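Up at six with the radiator knocking. It quit by the time I had coffee made, so I left the valve alone. Gray outside, the December kind where the kitchen light stays on until ten.

Did the laundry I'd been putting off since Dineo left. She stayed two nights and went through more towels than I knew I owned, all of them in a heap behind the bathroom door. Two loads. The first was sheets and the white towels, the second everything colored. I used the last of the powder and wrote it on the list with lightbulbs and rice.

While the machine ran I emptied the hall closet. It took most of the morning. Found the pillowcase that matches the striped set, a tablecloth of Mom's with a candle burn in it, and the receipt for the Hendricks shelf unit, $86, which I remembered as costing more. The shelf is fine. It was the piles on it that were wrong – bath towels on top of hand towels on top of dishcloths, so that every time I wanted one thing the rest came down. I put sheets on the top shelf, bath towels in the middle, kitchen things at the bottom next to the vacuum bags. Threw out three washcloths and one fitted sheet with no elastic left. Kept the tablecloth.

Karabo called at eleven about the car. The garage wants $357 for the brakes and he asked if I thought that was fair. I said I had no idea and he should try Clive, who used to do his own. He said Clive would keep him on the phone an hour. Probably true. We talked about the holidays a little. He's going to his sister's again and will be back before New Year's.

Lunch was soup from the freezer, lentil, with the heel of the bread.

The dryer took two rounds for the towels. I cleaned the lint screen in between and it helped some. Then folding. I used to do it on the bed, but the mattress gives and the corners never come out even, so now I do it on a table. Deisy showed me her way last spring when I was over at Prellia Street helping her pack. Flat first, smooth it out from the middle with both hands, then take the two near corners and bring them up to the far ones. In half again, then in thirds if it's a bath towel. She does one in the time it takes me to find the corners. I'm better than I was.
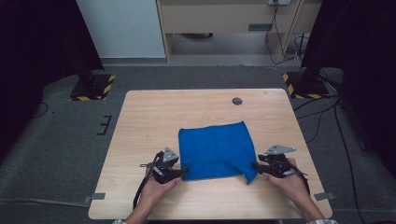 The small square ones are harder for me than the big ones. On a bath towel you can be off by an inch and it doesn't show. On a small one the edge sticks out and the whole stack leans. I redid four of them and then quit caring. Sheets I did last, and the fitted one I rolled up and put at the back, same as always.

Everything went into the closet by three. The door closes now without pushing. I took the leftover space on the floor for the box of winter boots, which has been in the hall since October and which I've kicked at least once a day.

Walked to the store after that. They were out of the powder I like so I got the Bodora, a small box, to see. Forgot the rice. Ran into Idrisa Sang by the registers and he said they're closing the Gralldale branch library for painting until the end of January, so I need to take my two books back to the main one or else renew them by phone. I'd just as soon renew. I'm not halfway through either.

Supper was eggs and the rest of the greens. Washed up, wiped down the stove, changed the bulb over the sink with one I found in the closet this morning, so that comes off the list. Wrote to Dineo to say her gray sock is here and does she want it mailed.

Radiator started again at nine. If it's still going tomorrow I'll bleed it – the key is in the drawer with the tape.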